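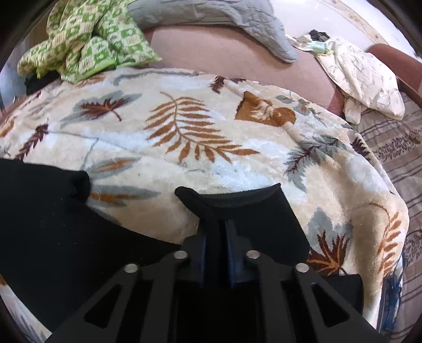

手持夹爪夹住黑色织物,下方是印有叶片图案的米白色绒毯。

Comstead 织物夹取数据:故障子集说明

这个子集收的是夹爪状态标签不可信的片段,共60段,从 Comstead 主集里剔出来单独存放。想训练抓取策略的请用主集,不要把两边合并。

出了什么问题

3月复查时发现,部分片段的开合度读数停在“闭合”,手指张开后仍然不变。采集端的自检全部通过。自检只看有没有数据进来,不看数值变没变,所以“通过”两个字在这里没有多少参考价值。

Muldale 版固件的更新说明称该问题“已解决”。我们刷完以后重录,8段里有3段照旧。后来的 Jurnton 版好一些,但我们只在硬质物体上试过,布料没有测,不敢替它担保。

原因未定。目前有两种说法:编码器接头松动,或者时间戳回退后程序沿用了旧值。两种都能解释一部分片段,没有一种能解释全部。在有人稳定复现之前,请不要在论文里引用其中任何一种作为结论。

薄软织物为什么麻烦

两指夹着一层布时,间隙很小,和空夹几乎分不开。单看开合度,夹住与没夹住的读数会重叠。Bellamy 标注脚本用固定阈值判断“已抓取”,在这批数据上误报严重。深色布料配黑色手指,靠画面人工补标也常有分歧。补标时请前后多看几帧,单帧不作数。

字段

gripper_raw:原始读数,未修正
gripper_label:脚本输出,仅供对照
manual_state:人工标注,有分歧时填 unknown
fault_note:自由文本,写法不统一

已知缺陷

每段最长2,000帧,超出部分直接截断,没有标记。
读数连续1,000帧不变才会触发告警,短时卡死全部漏掉。这个门槛定得太宽,尚未修改。
早期片段没有记录固件版本,fault_note 里写的版本号是事后回忆补的。

安全

读数卡死时,不要把这路信号接到任何带动力的夹爪上做回放。控制器会以为手指已经合拢,后续动作没有依据。断电后再检查接头,手指离开连杆。

反馈请附原始日志。只写“我这边正常”的,我们没法处理。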